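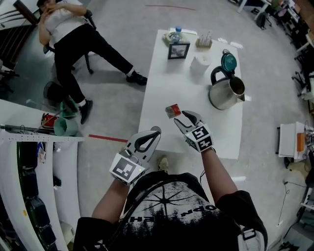 # 施設写真集　共用室704

フェリディン研究所(Felidine)は、ホルタ棟(Holta)7階の共用室704について、室内の様子と備品を本ページに掲載しています。新たに着任された方、共同研究等で一時的に滞在される方、ならびに利用を検討されている所外の方の参考に供するものです。

共用室704は、作業机を囲んでの打合せ、小物の仕分け、短時間の休憩等、用途を限定しない部屋として運用しています。利用の内容によって机上の物や椅子の位置は日々変わります。掲載内容と来室時の状態が異なる場合がありますので、あらかじめご了承ください。

最終更新:2021年6月10日

## 写真の説明

**作業机**
白い長方形の天板の机です。手前に立って作業する人と、黒い事務椅子に腰掛けた人が、机を挟んで居合わせています。

**電気ケトル**
ステンレス製、取っ手は黒、ふたは青緑色です。ふたは上へ開いた状態で写っています。

**机上の小物**
手前には赤と白の小さな包み、奥には黒い縁の小さな額が立ち、後縁の端には試験管を収めた淡い褐色の小さな試験管立てがあります。

## 部屋の利用について

### 利用時間

平日の開室は午前8時、閉室は午後18時です。閉室後の利用を希望する場合は、当日の正午までに予約システム「Gilex」から延長を申請してください。土曜日、日曜日および祝日は、事前に許可を受けた利用に限ります。

### 予約

机の占有を伴う利用は、すべてGilexでの予約を要します。予約画面では、部屋名に「ホルタ棟704」を選択し、利用責任者の所属と内線番号を入力してください。用途欄は「打合せ」「作業」「その他」から選択し、「その他」の場合は概要を一行で記入してください。

予約のない時間帯は、どなたでも机と椅子を利用できます。ただし、予約者が入室した際は速やかに席を譲ってください。連続した予約の合間に私物を置いたまま退室することはできません。

### 入室

入室には所員証または滞在者証が必要です。所外の方は、ホルタ棟1階の受付で入館手続を済ませたうえで、受入れ担当者とともにお越しください。扉を開放したまま固定することは、避難経路の点検時を除き、ご遠慮いただいています。

## 備品の取扱い

### 机および椅子

机の位置を変更した場合は、退室時に元の位置へ戻してください。床の目印に脚を合わせれば、所定の配置となります。椅子は室内のものを共用とし、他室からの持込みおよび他室への持出しは認めていません。

天板の清掃には、備付けの布と中性洗剤を使用してください。溶剤類は天板の表面を傷めるおそれがあります。粘着テープを天板に貼付した場合は、利用者の責任で剥がし、糊が残らないようにしてください。

### 電気ケトル

水以外のものを入れて加熱しないでください。使用後は電源を切り、残った湯を給湯室の流しに捨て、ふたを開けて乾かします。コーヒー、茶葉その他の飲料は各自でご用意ください。

内部の洗浄は総務課が毎月実施します。7月以降は、実施日の前日にGilexの掲示欄でお知らせします。異音、漏水、電源の不具合を認めたときは、使用を中止し、札を付けたうえで総務課に連絡してください。

### 紙コップおよび飲料容器

ふたの付いた容器に限り、机への持込みを認めています。紙コップは休憩時の利用にとどめ、書類や電源を要する機器の近くには置かないでください。飲み残しをごみ箱に捨てることはできません。

空いたペットボトルは、キャップを外し、中をすすいで7階廊下の回収箱に入れてください。机上に残された未開封の飲料は、総務課で翌開室日まで保管した後、処分します。

### 額および装飾品

室内に置く額は、卓上型で自立するものに限ります。壁面への釘打ち、粘着フックの使用は認めていません。額を机上に置いたまま作業を行う場合は、倒れた際に破損しない位置へ移してください。

### 試験管立てその他の器具

共用室704は実験室ではありません。試験管および試験管立てを持ち込む場合は、内容物を記した用紙を利用責任者が作成し、退室まで机上に備えてください。薬品、生体試料および加圧容器の持込みは禁止しています。

破損したガラス器具は、室内のごみ箱に入れず、シュテューバー棟(Stüber)1階の専用容器まで運んでください。運搬には厚手の手袋と蓋付きの箱を用い、箱は使用後に7階の器具棚へ返却してください。

## 清掃および廃棄物

室内のごみ箱は、紙くずおよび少量の可燃ごみ専用です。回収は平日の朝に行います。包装材、段ボール等のかさばるものは、折りたたんだうえでホルタ棟裏の集積所に運んでください。

床の清掃は外部の事業者に委託しています。清掃の妨げとなるため、ケーブル類や箱を床に置いたまま閉室時刻を迎えることのないようお願いします。退室時の確認事項は次のとおりです。

- 机と椅子が所定の位置にあること
- ケトルの電源が切れていること
- 机上に食品および開封済みの飲料が残っていないこと
- 持ち込んだ器具をすべて搬出したこと
- 空調と照明を切ったこと

## 遺失物

室内で見つかった所有者不明の物品は、発見した日のうちに総務課へ届けてください。届出のあった物品は、Gilexの「遺失物」欄に種類と発見場所を掲載します。包みや封筒は開封せず、外観のみを登録します。

受取りの際は、所員証または滞在者証を提示し、受領簿に署名してください。代理の方が受け取る場合は、本人からの連絡を事前に要します。

## 写真の利用

本ページの写真を所内の説明資料、案内掲示等に用いる場合、手続は不要です。所外に配布する資料、報告書、ウェブページ等に転載するときは、総務課に書面で申請し、許可を受けてください。写真の一部を切り抜いて使用する場合も同様とします。

## 問合せ先

フェリディン研究所 総務課 施設担当
ホルタ棟1階 受付横
受付時間:平日 午前8時から午後5時まで

机の増設、備品の追加等に関する要望は、Gilexの「施設への要望」欄でも受け付けています。回答は同欄に掲載します。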